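Funding and grants > Grant holder reports

Last updated: Friday, April 25, 2025

Progress report: Sanisville linen reuse scheme

This report covers the second period of the grant from the Gralley fund. The scheme collects used towels and bedding from guest houses in Sanisville and Bustos, sorts them, and passes them on to shelters, animal rescues and households that ask for them.

We took in 3,036 items over the period. Towels made up the larger part, with sheets and pillowcases next. Duvets are still not accepted, as the washers at the Momon depot are too small for them. Six guest houses were signed up at the start and there are now 21. Most of the new ones are in Bustos, where we had no collections before February.

Sorting is still the slowest part of the work. Items are checked for holes, stains and worn hems, then folded to one size so that they stack on the depot shelves. We changed the grades in February, from four to two: fit for people, and fit for animals or rags.
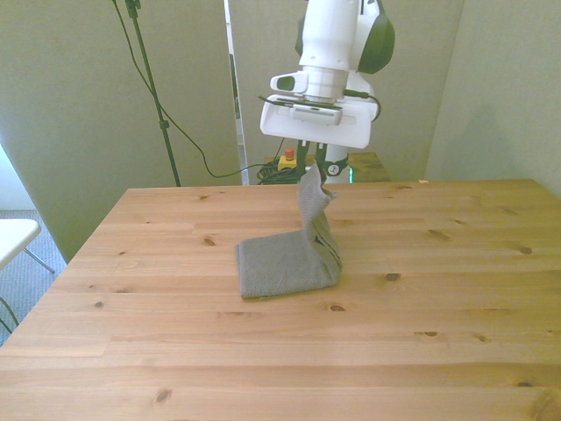 The new grades have cut the backlog, though it has not gone. At the end of the period almost 6 weeks' worth of bedding was waiting to be sorted. Towels are up to date.

Spending is within budget except for transport. The Bustos round is longer than we planned for and the van needed a new clutch. We have covered this from the packaging line, which is underspent now that two of the shelters return their sacks. We would like to move the remaining packaging money across to fuel and ask for your agreement to this.

The second dryer has been ordered but not delivered. The supplier has changed the date twice. Until it comes we are limiting collections from the larger houses to one a fortnight.

For the next period we plan to clear the bedding, finish the written agreements with the Bustos houses and look again at duvets. A full statement of spending will follow with the year-end return.

Filed under: Community grants, Reuse and waste, Interim reports

We use cookies to see how our pages are used. Accept all | Manage settings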